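Duroritz Opens Its Simulated Kitchen to Remote Robot Teaching

SELNESS, December 30, 2018 – Duroritz is thrilled to announce that Pronix, its software for teaching robots by remote control, now includes a complete simulated kitchen. A person moves their own hands, two robot arms on the screen follow along, and the whole motion is saved as a lesson for the robot to study. 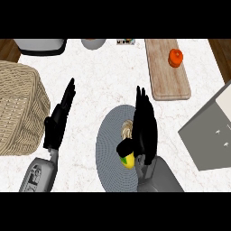
Pronix began in 2017 as a small in-house tool for practicing one grip at a time. The kitchen is a big step up, and we love how much everyday handling fits on one counter! An operator can work over the round placemat with one hand, holding something yellow in those long black fingers, while the other hand stays free near the wicker basket. Small corrections of the wrist and thumb are just what we want a robot to learn, and they are very hard to write out as code.

The first release comes with 54 kitchen tasks, from picking up food to clearing a placemat. We suggest recording each task 50 times, with small changes in where things start, so the robot sees more than one good way to do the job. 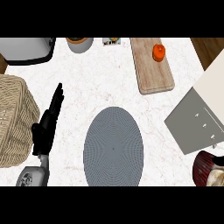
Lessons can be replayed, trimmed and sorted in Obi, our free viewer, which runs on an ordinary office computer. A teacher who fumbles a grasp can mark the spot and try again from there (our own team does this a lot). Recordings made in the earlier version of Pronix will open in Obi too.

The kitchen is available to all current Pronix users starting today. A second set of rooms is planned for June, and we would love to hear which chores people want to teach next.

Requests for a demonstration can be sent to the Duroritz office in Selness.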